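Temps de lecture : 5 minutes

Rendez-nous les fruits moches (et les fruits tout court)

J'ai grandi dans une maison où il y avait toujours une pomme qui traînait quelque part. Sur le buffet, sur le rebord de la fenêtre, dans la poche du manteau de mon père où elle finissait par ramollir jusqu'au mois suivant. On ne se demandait pas si on avait envie d'un fruit. On passait devant, on tendait la main, on croquait, et on repartait avec le trognon à la recherche d'une poubelle.

Je repense à ça depuis que j'ai déjeuné avec Divya Menon, une ancienne collègue qui travaille maintenant dans la distribution. Au dessert elle commande une salade de fruits, on lui apporte un petit pot en plastique avec un couvercle, une fourchette minuscule et six morceaux de melon durs comme du bois. Prix : je préfère ne pas l'écrire. Et elle me dit, très calme, que c'est ce qui se vend le mieux chez eux. Les gens ne veulent plus éplucher. Ils ne veulent plus tenir un couteau, ils ne veulent plus avoir les doigts qui collent. Ils paient pour que quelqu'un d'autre ait les doigts qui collent à leur place.

Bon, je ne vais pas faire la leçon, j'en ai acheté aussi, de ces pots. Dans les gares surtout. Mais tout de même, une pomme ! S'il y a bien un aliment qui arrive tout emballé, c'est celui-là. Le jour où j'ai vu des quartiers de pomme en sachet chez Unik, le supermarché en bas de chez moi, j'ai fait deux fois le tour du rayon pour vérifier que je n'avais pas rêvé. Des quartiers de pomme, trempés dans je ne sais quoi pour qu'ils restent blancs, et vendus nettement plus cher au kilo que les pommes entières posées trois mètres plus loin.

Ma théorie (elle vaut ce qu'elle vaut, je ne suis ni nutritionniste ni sociologue), c'est qu'on a rangé les fruits au mauvais endroit. On les a mis au frigo, dans le bac du bas, celui qu'on n'ouvre que pour constater les dégâts. Une poire au fond d'un bac à légumes, c'est une poire condamnée. Elle passe du caillou à la compote sans que personne ait été prévenu, et la fenêtre pendant laquelle elle est bonne doit durer un après-midi, et encore, un après-midi où vous étiez au travail.

Alors que posée en vue, à hauteur d'yeux, elle vous parle. Vous la voyez jaunir. Vous appuyez à côté de la queue avec le pouce en passant, vous vous dites demain, et le lendemain vous la mangez au-dessus de l'évier parce qu'elle dégouline. Je ne connais pas de meilleur système et il ne coûte rien, il suffit d'une étagère.
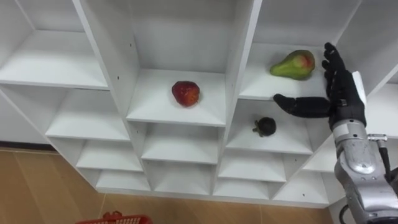 Une pomme, une poire, chacune sa case.

J'entends déjà l'objection des mouches. Oui, il y a des moucherons en été, je vis avec. J'entends aussi celle des enfants qui ne mangeraient que des gâteaux. Eh bien, chez ma sœur, à Hornthorpe, elle a arrêté de proposer des fruits à ses garçons. Elle n'en parle plus du tout. Elle en laisse dans l'entrée, près des clés, et les fruits disparaissent. Je ne dis pas que c'est une preuve scientifique, je dis que le plus jeune, qui hurlait devant une rondelle de banane, a mangé une nectarine entière sur l'escalier en me regardant droit dans les yeux.

L'autre chose qui me rend chèvre, c'est l'aspect. On nous a habitués à des pommes qui ont l'air cirées pour un mariage, toutes du même rouge, toutes du même calibre. Dès qu'il y en a une un peu bosselée ou tachetée, elle reste au fond de la cagette et les gens fouillent autour d'elle avec une mine de chirurgien. Or les meilleures que j'aie mangées de ma vie venaient du verger de Merrick, et elles étaient affreuses. Vraiment affreuses, rugueuses, de travers, avec des plaques brunes. On y allait en septembre et on remplissait le coffre. La voiture sentait la pomme jusqu'à Noël, et je crois que si on me mettait cette odeur sous le nez aujourd'hui je pleurerais un peu.

Le verger a été vendu, évidemment. Il y a un parking à la place, 202 emplacements, c'est écrit sur le panneau à l'entrée. J'y suis passé l'an dernier et j'ai mis un temps fou à retrouver où était le grand pommier, celui sous lequel on posait l'échelle. Je me suis garé dessus, ou pas loin. Ça m'a gâché la journée.

Je ne demande pas qu'on interdise les pots en plastique, ni qu'on replante des vergers au milieu des zones commerciales (encore que). Je voudrais seulement que la corbeille de fruits revienne dans les endroits où on attend. Chez le dentiste, au garage, à la mairie, dans les bureaux où il n'y a que ce distributeur de barres chocolatées qui garde une pièce sur trois. Dans mon ancienne boîte, chez Jakik, quelqu'un posait des clémentines près de la photocopieuse en hiver. On n'a jamais su qui. On se retrouvait là à éplucher en attendant que ça imprime, on discutait, et j'ai appris plus de choses sur mes collègues devant ces clémentines qu'en cinq ans de réunions.

Et si vous êtes du genre à ne pas aimer les pommes, essayez au moins de changer de variété avant de vous fâcher avec toute la famille. Goûtez-en une acide, une vieille, une toute fripée. Demandez au marché, les producteurs adorent qu'on leur pose la question, prévoyez juste un quart d'heure. Moi je vous laisse, j'ai une poire qui m'attend depuis hier et elle ne passera pas la soirée.

Nous écrire | © 2026, tous droits réservés | Retour en haut de page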